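Galerie: Der Wäschekorb, der alles ändern soll

Seit August steht in unserer Hausgemeinschaft ein Wäschekorb, über den mehr geredet wurde als über die Heizung. Angeschafft hat ihn Tala, nachdem sie in einem Ratgeber gelesen hatte, man müsse Wäsche nur »sichtbar sammeln«, dann erledige sich der Rest fast von selbst. Ich bin da skeptisch. Ich habe in 17 Jahren Wohngemeinschaft noch keine Wäsche gesehen, die sich von selbst erledigt.

Die Theorie geht so: Ein offener Korb mit Löchern, kein Deckel, kein Stoffsack. Luft kommt dran, man sieht, was drin liegt, und greift angeblich früher zu. Samira hält das für einleuchtend. Ayman auch, aber Ayman hat bisher keine einzige Maschine angestellt, seine Meinung zählt also nur halb. Nisreen fragt zu Recht, warum der alte Sack dafür in den Keller musste.

Was mich am meisten stört, ist der Umgang mit Strick. In einen offenen Korb wirft man ihn obendrauf, ein Stück hängt über den Rand, und so bleibt er dann. Ob ein Pullover davon ausleiert, darüber streiten wir seit Wochen. Maya sagt nein, ich sage: Leg ihn halt zusammen. Und helle Tücher gehören nach meiner Auffassung sowieso nicht neben Graues, auch wenn auf jeder zweiten Waschmittelpackung steht, das sei heute kein Problem mehr. Glauben kann man viel.

Die Galerie wird ergänzt, sobald sich etwas tut. Zuschriften mit besseren Systemen nehme ich gern entgegen, bitte ohne Links zu Körben mit drei Fächern. Die hatten wir schon.

Stand: Oktober 2018

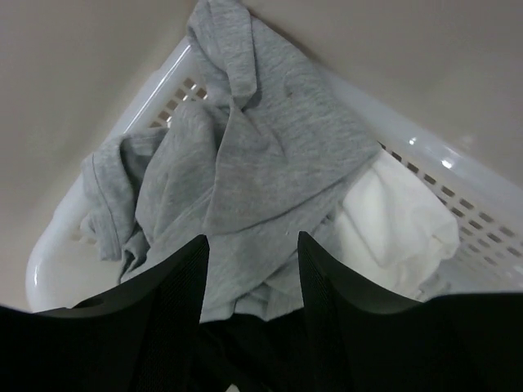

Graues Strickteil und weißes Tuch im weißen Korb. Zusammengelegt ist anders.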